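Workshop > Notebook > Glazes and clay > Entry

Print this page | E-mail this page

March 26, 2024

Crazing on the Arboleda clear glaze, continued from the December pages.

Opened the kiln this morning after leaving it shut overnight. Cone 6 oxidation, slow cool, same shelf positions as last time. Witness cones on all the shelves look right, maybe a hair soft on the bottom one, so I am going to stop blaming the firing for now.

Recap for anyone picking up this notebook cold. We changed clay when the old supplier dropped the smooth white body, and went to Kivano White. The Arboleda clear had been fine for years on the old body. On Kivano it comes out of the kiln looking good and then lines show up inside the mugs, sometimes the same evening, sometimes weeks later. Most are fine lines near the foot and up the inside wall. Plates do it too but you have to tilt them in the light to find it.

I still think this is plain glaze fit. The glaze shrinks more than the clay on cooling, ends up in tension and cracks. The old body must have had more free silica in it. I wrote to Kivano for an expansion figure and have not heard back.

Tests in this firing were silica additions to the dry Arboleda batch, 300 grams each, sieved twice, water to the usual thickness. Batch A no addition, batch B plus 3 percent silica, batch C plus 10 percent. Each went on a mug and a flat tile, one dip, same count in the bucket.

A crazed. Lines visible before the mug was out of the kiln.
B crazed, wider spacing on the lines.
C clean so far on both mug and tile. Surface a little stiffer, slight pinholing at the rim, still glossy.

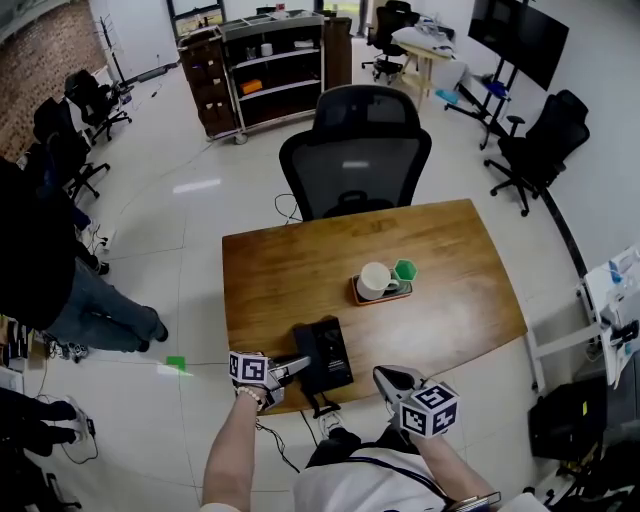
Should we thin the glaze coat and leave the recipe alone?
A thinner coat will hide some of the crazing and delay the rest, but the mismatch stays, and the thin spots go rough and dry around the handle joins. Keep the coat as it is and change the recipe.

Next thing is a stress test on C before getting hopeful. Procedure as before: freezer overnight, then straight into the sink and boiling water poured inside, let it stand, dry it, rub ink over the inside and wipe off. Repeat until it fails or I get tired of it. Gloves and glasses for the boiling part, please. Label the piece on the foot with underglaze pencil before firing, not with tape afterward. Tape falls off in the freezer and we lost track of the tiles that way in December.

Also want to check the other direction. Too much silica and the glaze goes into too much compression and can shiver off edges and rims. Look at the handle edges on C with the loupe and run a fingernail (gloved) along the lip. Any flakes, it goes in the bin.

Stain line for Wikumum: the blue they ordered is the same base with cobalt carbonate, so whatever we settle on for the clear has to be mixed again for the blue and tested separately. Cobalt fluxes a bit. Do not assume C carries over.

Materials on hand: silica is the 325 mesh, the opened sack under the scale. The Prakska frit is nearly out. The new sack has a different lot number, so finish all of this round from the old one or the results mean nothing. Wear the respirator for dry weighing, and wet mop after. The broom is for the hallway only.
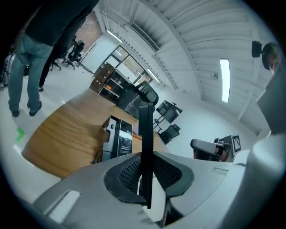

Urmila Bhatt read the pages above and wrote back that she would swap part of the frit for a boron one before going any higher on silica, as 10 percent will want more heat to melt properly and the pinholes at the rim look to her like the start of that. She also asks whether the bottom shelf pieces had been given a longer soak than the top.

Fair point on the melt. No separate soak, one program for the whole kiln. Could try holding ten minutes longer at top and see if the rim on C smooths out, with the recipe unchanged, then do her frit swap as batch D in the firing after.

To do: bisque more mugs, plain ones, no texture. Order silica. Chase Kivano again about the expansion figure. Ink the old A tile for comparison and put it back on the test board next to C.

Contact the workshop | Copyright 2024 | Back to top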